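Lelar rents out serviced kitchens, and its equipment buyer has spent most of this year on one line of the budget: two-armed stations for drying and putting away cookware. The decision is due in January.

"The arms were the easy bit to price," the buyer says. "What we left out was everything you bolt round them — the rails, the cabling, the spare fingers."

Two suppliers quoted, Hakala and Zaletti. Hakala's delivery time was 14 weeks and Zaletti's was 20. The buyer asked both to price for pans, glass lids and cloths, as a lid and a cloth ask very different things of a gripper.
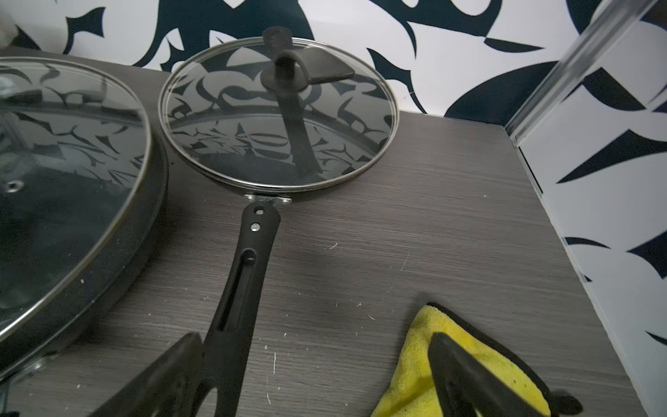
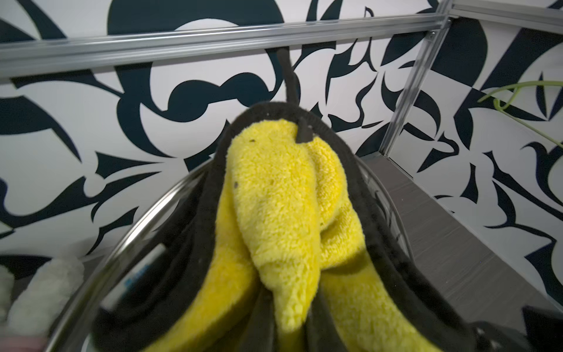
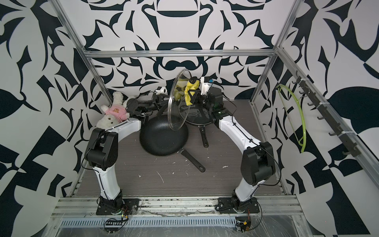
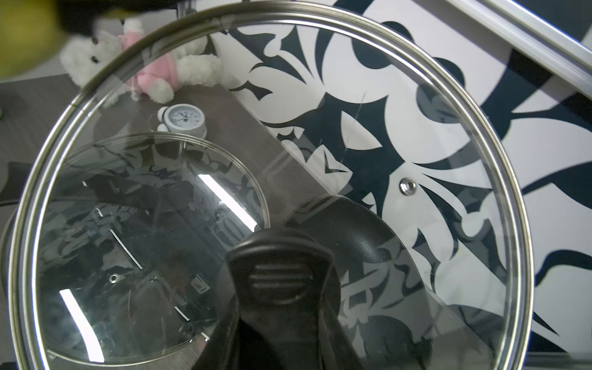
Glass lids need their own line in any plan, according to Ino, and a buyer who budgets only for the arms will be back asking for more money before the first year is out.

The buyer agrees with most of that. Lelar now sets aside 20 per cent of the purchase price for parts and repairs, and has cut the first order to two stations. "I'd sooner buy fewer and have the spares on the shelf," the buyer says. Training is costed separately and comes out of the staff budget.

Leasing was looked at and dropped — the monthly figure was fine, but the contract charged extra for changing grippers. Zaletti has been asked to quote again without installation.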